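AFTER TWO YEARS AWAY, THE SKARMONT SUMMER SING RETURNS WITH A BRASS SECTION AND A RAIN PLAN
Wednesday, August 9, 2023
By Lyle Calloway

The Skarmont Summer Sing is back this weekend, and this year it has tubas.

The outdoor choral concert, which spent the last two Augusts on hiatus while the bandstand roof was argued over and then replaced, opens Friday night at Baptiste Park with 82 singers, a borrowed brass ensemble and a program that leans harder on polkas than anyone seems willing to take the blame for. Admission is free. Parking, as ever, is a matter between you and your conscience.

Music director Nantana Wannasri took over the choir last fall and inherited a song list that had not changed much in years. She kept the river songs and the closing hymn. She dropped the medley of weather-related show tunes, a piece that ran 14 minutes and had its defenders.

"I got letters," Wannasri said. "Some of them were very well written."

In its place is a new suite by Oľga Paulík, who teaches piano in town and wrote the thing over two winters. It's called "Four Streets and a Bridge," and it follows a walk from the old feed store down to the water. The third movement is about the traffic light at Mill and Second, and it contains a rest so long that at Monday's rehearsal part of the alto section sat down.

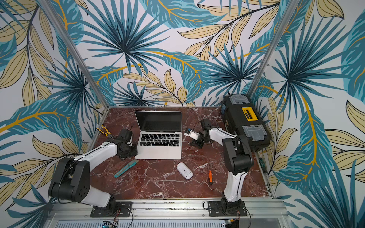

Paulík says the rest is staying. She timed the light herself, at lunch hour, on a folding chair, and the rest is true to life. A police officer stopped to ask what she was doing, and she gave him a flyer.

The brass comes courtesy of Ignacio Ostrowski, whose group, the Jarnero Brass, usually plays weddings and the occasional supermarket opening. Ostrowski agreed to the job before he learned that the bandstand steps are steep and the tubas would need to be carried up them. He has been gracious about it since, in the manner of a man keeping a list.

The players will sit at the back, behind the basses, an arrangement the basses have described as "loud." Wannasri has asked the brass to play softly in the hymn and has asked the basses to stop turning around.

Also new is the lobby, if a tent can have one. The big white tent by the east gate will hold the coffee urns, the lost-children table and the silent auction, which this year includes a weekend at a lake cabin, a quilt, a load of gravel (delivered) and a set of piano lessons with Paulík. The gravel had the highest bid when early bidding closed on Tuesday. The auction pays for sheet music and for tuning the park's upright, a piano that lives outdoors under a tarp from May on and sounds like it.

Ticketless seating means first come, first served, and the town has asked people to stop leaving blankets on the lawn the night before. Blankets found before 8 a.m. will be folded and placed in the tent. Park manager Xiomara Pettigrew said she folded a good many of them the last time the concert was held, and that one had a ham sandwich in it.

"I'm not going to tell you what I did with the sandwich," Pettigrew said.
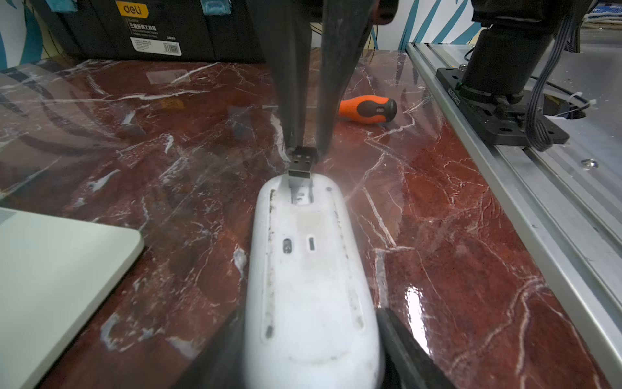 Lawn chairs are allowed behind the walnut tree and no farther forward. This rule dates from a dispute over a canopy chair with a built-in footrest, and longtime attendees can still point out where it stood. Dogs are welcome on a leash. Dogs that sing along have been welcome in the past, though the choir would like it known that there is a lot of quiet music in the first half this year, what with the traffic light.

Sound is being handled by Vidirix, the rental outfit out on the county road, with more microphones than the choir has used before and a set of speakers aimed at the back hill. People on the hill used to hear mostly the snack bar. Vidirix crews will be testing the system Thursday from midafternoon until supper, and neighbors on Park Row should expect to hear someone say "check" for a while.

The snack bar, for its part, has agreed to stop calling out order numbers during the songs. Customers will be given a card with a picture of a vegetable on it, and a helper will walk the aisle holding up the matching vegetable. Asked how this would work after dark, Pettigrew said they had bought a flashlight.

On the menu are bratwurst, corn on the cob, lemonade and a hand pie that comes in peach or "other." The peach tends to be gone by intermission.

The bandstand itself will get its first public use since the roof was finished. The old one leaked over the tenors. The new one is standing-seam metal, is painted a green that was the subject of two public meetings, and is said to do wonders for the sound as long as it isn't raining. In a heavy rain it sounds like a drum kit falling down the stairs, so the rain plan is to move everything to the high school gym, where the acoustics are poor in a more familiar way. The call will be made by 4 p.m. each day and posted on the park gate and on the marquee at the hardware store.
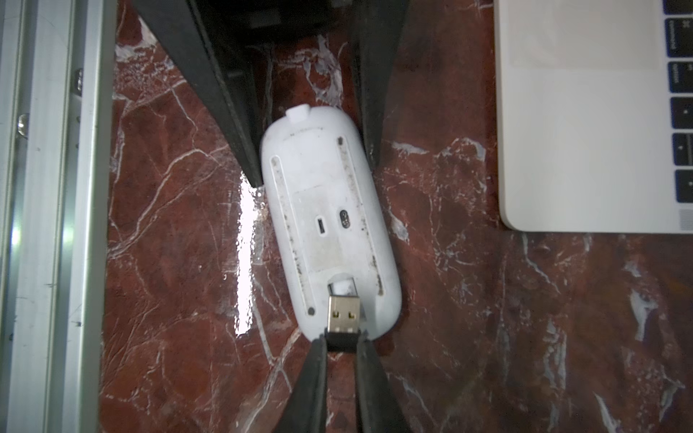

A white computer mouse, underside up, on a red-brown marble surface.

Those who want to sing can still do so, up to a point. The closing hymn is open to all, and lyric sheets will be handed out at the gates. Wannasri will hold a warm-up for the public beside the bandstand a half hour before each show. No experience is needed, she said, but she would be grateful if people who plan to sing the descant would let her know, as there were several of them at the last concert and they did not agree.

Paulík will be in the audience Friday, near the back, with her folding chair.

IF YOU GO: The Skarmont Summer Sing, Baptiste Park bandstand. 7:30 p.m. Friday and Saturday; 3 p.m. Sunday matinee. Gates open 90 minutes before each show. Free; donations taken at the east gate. Public warm-up at 7 p.m. Friday and Saturday, 2:30 p.m. Sunday. Silent auction closes at intermission on Sunday, and winners must be present to collect, except for the gravel.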